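4.2 What people mean by "tidy"

The word "tidy" caused more trouble than any other item in the survey. We had put it in the questionnaire assuming it needed no definition, an error of a kind survey researchers have been making for as long as there have been surveys. Of the 100 households in the Grotell sample, many rated a shared kitchen "tidy" in the morning and "a disgrace" by 9 p.m., with no reported change in the kitchen. The Sasteck diaries show the same swing - and it tracks who cooked last.

Bare surfaces did better than we expected. Respondents in both samples tied tidiness to the share of a tabletop left open, and paid little attention to what stood on the rest of it (Figure 2). 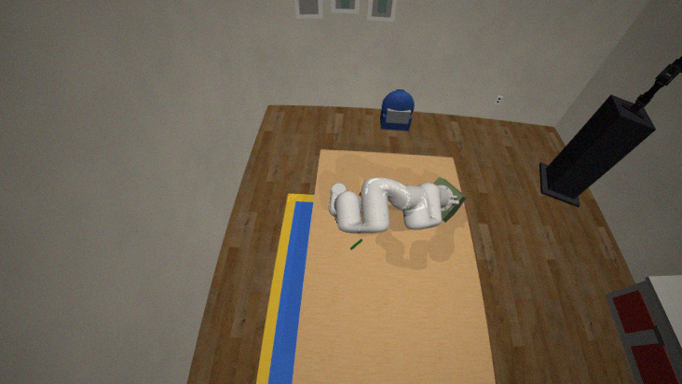

Figure 2. A long, light tan table in a plain room with gray walls.

One Fliltetti respondent objected that an open table proves only that the mess has gone into a drawer, and that we should have asked about the drawers. We had, in the pilot, and removed the item after it produced the lowest response rate in the study.

Drawers aside, the ratings settle down once the rater lives alone. Single occupants agreed with themselves across both waves, which we report as a finding for lack of a better place to put it.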